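3.2 Workspace rules

Before the August sessions we wrote down a short set of rules for the table and the arm, and every operator signed them. Most came out of pilot work at the Roldale site, where two operators following the same task sheet had produced episodes that could not be compared. The rules cover what may be on the table, where the arm may travel, and when a person may reach in.

The target object stands upright on bare tabletop at the start of an episode, with no other object between it and the gripper. Other objects may stay on the table if they are listed on the task sheet. The fingers must be fully open before the approach begins, and the operator checks the wrist view (Figure 2) for this. If the target is not between the two fingers in that view, the operator backs off and lines up again instead of correcting during the close.

Speed near the table is limited to 80 mm/s. Within 30 mm of the surface the arm may move only straight down or straight up. We kept this limit for light objects such as glue sticks and markers as well, although Herman Chong argued during the pilot that it cost more time than it saved. Hands stay outside the marked area while the motors are on. An operator who needs to reset an object presses the hold button first and says so aloud.

An episode is dropped if any rule is broken, including when the grasp succeeds. Noémie Lebrun and Aisyah Simanjuntak reviewed the recordings separately, and cases where they disagreed went to Yoga Wibisono. Dropped episodes were kept in a separate folder with the rule number in the file name, so that the effect of each rule could be checked later.

Figure 2. Wrist view during an approach to a glue stick, fingers open. A teal dish is at the right and a purple sheet at the lower left.
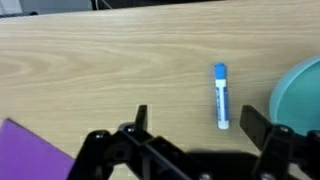 3.3 Operator training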